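Gripper controller comparison in sim, thread. Two controllers, same arm, same black two-finger gripper, same banana.

Setup: Jusa is plain position control with a fixed close width. Karaki closes until it reads contact, then holds a force target. 200 grasps each, start pose randomized, physics step unchanged between runs.

Jusa dropped the fruit 17 times. Karaki dropped it 7 times. Most of the Jusa drops came on grasps near one end, where the peel curves away from the pad.

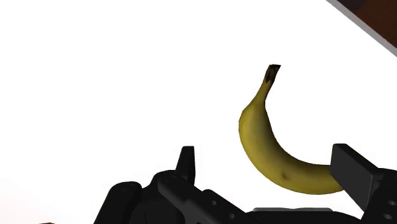 Wrist view, banana stem up, low end behind the right finger.

Poses like this one are hard to score from the wrist view alone. The finger blocks the contact patch, so I log contact forces from the sim and ignore the image for pass/fail.

Friction matters more than I expected. Evangelia Nikolaidis suggested lowering it on the pads only. Karaki kept its lead, but it got slower to settle after contact.

Not tested yet: soft pads, moving targets, anything heavier than fruit. The banana is a rigid mesh, so bruising is out of scope.

Next is a 2,000-grasp run on the Brudthorpe object set with both controllers. Imad Rawashdeh is porting the configs. Logs go up when it finishes.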